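Pundeck gripper sim – README and buying notes

What's in the folder

I put this together while planning what to buy for our bench at Millness, and it grew into a small dataset, so it may as well have a proper README. There are 200 short simulated runs, all from the camera by the gripper, plus the budget sheet I've been filling in alongside them. The runs are split into 8 folders, one for each bench layout I was thinking of paying for.

Why simulate before spending?

Money, mostly! Our pot has to cover the arm, the gripper, a camera, a bench top and some lights, and I didn't want to blow the lot on an arm and then find the fingers were wrong for the job. Rendering a bench costs me an evening. Sending a gripper back costs postage, a restocking fee and a lot of grumpy emails. 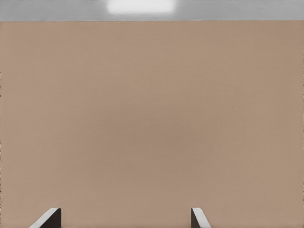 Simulated gripper view: fingers open, plain tan surface, nothing held.

I keep plenty of bare views like this one in the set, and please don't delete them to save space. They're what I look at when I'm choosing a camera mount, as I want the fingertips in view without losing too much of the work surface behind them. They're also handy for thinking about lights – a bright patch at the top of the view is the sort of thing I'd like to sort out on paper before I order any fittings.

The budget sheet

It's called budget.csv and has one row per item. The quotes came from two suppliers, Ornonau and Cao, and I've left both in so you can compare them (delivery is in its own column, do check it, it changes the order quite a bit). Spare fingers are listed separately from the gripper. I'd buy 2 sets from the start. Training time isn't in there yet and it really should be.

Known gaps

The renders tell you nothing about wear, noise or how long a supplier takes to answer the phone. Cable runs are missing too. Layout folder 3 still uses the old bench height, so go by the sheet for that one.

Prices were last checked in April. The quotes hold for 9 weeks, so ask for fresh ones after that. If you change a layout, add a line to changes.txt and rerun the totals.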